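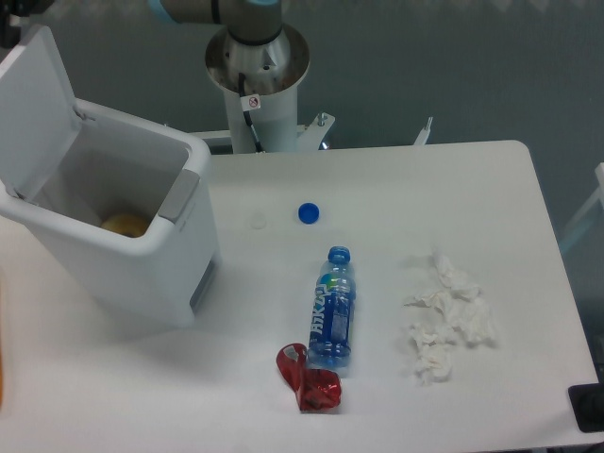
3.2 Collecting the sorting demonstrations

Figure 4. The table as the operator meets it, with the bin open on the left and a bottle, a cap, a red wrapper and some tissues still out on the white surface.

We spent a good part of April learning how to show the arm this one chore, and we would like to set down how we went about it, partly because we wished other groups had told us more when we were starting out. Two operators, Kirsty Hebden and Ryan Bellamy, gave all of the demonstrations by remote control, using the Tanix hand controller we described in Section 3.1. Between them they recorded 344 episodes, and after a slow and rather patient review we kept 191 for training.

An episode covers the whole table, and the operator is free to choose the order. We did try a fixed order at first (bottle, then wrapper, then tissues), but the policy learned from it became terribly lost whenever an item was missing, so we gave that up and let people tidy the way they would at home. Kirsty nearly always went for the bottle first. Ryan liked to get the small things out of the way, and we were happy to have both habits in the data.

Tissues deserve a word of their own. They fold and spread as the fingers close, and a grasp that looks fine through the controller can come up with nothing at all! We asked both operators to keep such misses in the recording and simply try again, up to 5 attempts for each item. The episodes dropped in review were mostly those where the link to the controller stalled.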